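Notizen Vortrag – Vormachen statt Programmieren
Januar 2022, Fassung 3, nicht verteilen

Zeit: 25 min + Fragen. Wasser hinstellen. Laptop am Strom, letztes Mal fast leer!!

EINSTIEG
Frage in den Saal: wer hat schon mal jemandem das Schuhebinden beigebracht? Hände hoch. Und wie – mit Anleitung oder mit den Händen? Eben.
Kurz warten, nicht gleich weiterreden.
Dann: genau das machen wir mit dem Arm. Keine Bahnpunkte eintippen, einer macht es vor, der Arm fährt mit, alles wird mitgeschnitten. Daraus lernt das Modell.

FOLIE 2 – Worum geht's
Projekt Futer. Aufgabe: Schuhe aufräumen. Greifen, anheben, drehen, hinstellen. Klingt nach nix.
Warum Schuhe: jeder anders, Öffnung, Sohle, weich an der einen Stelle, steif an der anderen. Klötzchen kann inzwischen jeder.
Partner nennen: Brandia (Greifer), Nirkley (Software Aufzeichnung). Nicht zu lang, die sitzen zwar im Saal, aber trotzdem.

FOLIE 3 – Zwei Arten vorzumachen
a) Handführung. Arm weich schalten, am Handgelenk anfassen, durch die Bewegung ziehen. Vorteil: man spürt den Kontakt direkt. Nachteil: eigene Hand ständig vor der Kamera, Schulter nach einer Stunde hin.
b) Fernsteuerung. Zweiter, kleiner Arm am Tisch, der große macht nach. Hände bleiben aus dem Bild. Dafür fehlt das Gefühl – man drückt am Anfang viel zu fest zu.
Wir haben mit a) angefangen und im Mai umgestellt. Ehrlich sagen, dass die Umstellung weh getan hat. Alte Aufnahmen nur zum Teil weiterverwendet.
Hier kommt sicher die Frage nach VR-Brille. Antwort: probiert, zwei Leuten schlecht geworden, später vielleicht wieder.

FOLIE 4 – Was der Greifer sieht
Folie stehen lassen, 10 Sekunden nix sagen. Die Leute brauchen einen Moment bis sie den Schuh erkennen.
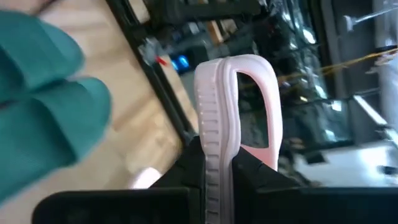 Blick der Handgelenkkamera: rosa Gummischuh hochkant zwischen den Greiferfingern

Punkte dazu:
– Schuh steht senkrecht, man schaut auf die Kante. Sohle wird zum Bogen, in der Mitte guckt man durch. Für uns ein Schuh, fürs Modell erst mal rosa Schlaufe.
– Finger unten links und rechts, immer im Blick. Ist gewollt, das Modell soll lernen, wo die eigenen Finger sind.
– Rillen an der Sohle: zeigen! Fläche, gegen die der linke Finger drückt.
– Hintergrund kippt komplett mit. Kamera hängt am Handgelenk, also dreht sich der Raum und nicht der Schuh. Wer das zum ersten Mal sieht, sucht den Boden.
– Regal, Spiegelungen im Glas, gelbes Kabel quer durch. Wir räumen das nicht mehr weg. Früher schon, da lief's dann nur im aufgeräumten Labor.

FOLIE 5 – Zahlen
1809 Vorführungen aufgenommen. Davon 436 verworfen – Schuh gerutscht, falsch abgelegt, Aufnahme zu spät gestartet.
Rest geht ins Training.
Ziel bis Mai: mehr als 3000. Realistisch? Kommt auf die Schichten an. Nicht versprechen.
Nicht die Erfolgsquote nennen, die ist noch nicht sauber ausgewertet. Falls jemand bohrt: nach dem Vortrag.

FOLIE 6 – Was schiefgeht
Pausen. Mensch überlegt, Arm steht, Modell lernt: stehen ist gut. Also Pausen rausschneiden oder gleich flüssig vormachen.
Zu viele Stile. Der eine greift an der Ferse, die andere an der Sohle, einer kommt immer von oben. Modell mittelt und greift dazwischen – ins Leere.
Lösung war banal: vorher absprechen. Ein Blatt am Arbeitsplatz, drei Zeilen.
Korrekturen sind Gold wert. Absichtlich schief ansetzen, dann retten. Die Aufnahmen helfen mehr als zehn perfekte. (Belegen kann ich das grade nicht, als Eindruck sagen.)

FOLIE 7 – Wie man eine gute Vorführung macht
Langsam, aber nicht zögernd.
Blick auf den Monitor mit dem Handgelenkbild, nicht auf den Arm!! Was man da nicht sieht, kann das Modell auch nicht sehen. Das kapieren alle erst nach einem Tag.
Greifer ganz auf, bevor man ansetzt.
Nach dem Ablegen wegfahren und dann erst Stopp.
Startlage vom Schuh jedesmal ändern. Auch mal auf der Seite, auch mal verkehrt rum.

Optional wenn Zeit: Vorführung 239 abspielen, die mit dem Wegrollen. Lacher. Sonst überspringen.

FOLIE 8 – Offen
Kraft. Mit Fernsteuerung fehlt die Rückmeldung, weiche Schuhe werden gequetscht. Brandia baut was in die Finger ein, mehr darf ich nicht sagen.
Paare. Linker und rechter zusammen hinstellen. Ein Arm reicht da evtl. nicht.
Übertragung auf andere Greifer: die Gruppe bei Tkachenko will unsere Daten auf ihrem Aufbau testen. Gespannt. Format noch nicht geklärt.

SCHLUSS
Zurück zum Schuhebinden. Kurz halten.
Danke, Kontakt auf der letzten Folie, Aufbau steht im Foyer, wer will darf selbst steuern – bitte Taschen vorher ablegen.

Mögliche Fragen:
Wie lang dauert Einlernen vom Personal? halber Tag, dann brauchbar
Warum keine Simulation? weicher Gummi, Kontakt stimmt nie richtig
Datenschutz? Personen im Hintergrund werden verpixelt, Nirkley macht das automatsich
Kosten? an Brandia verweisen

Adapter HDMI nicht vergessen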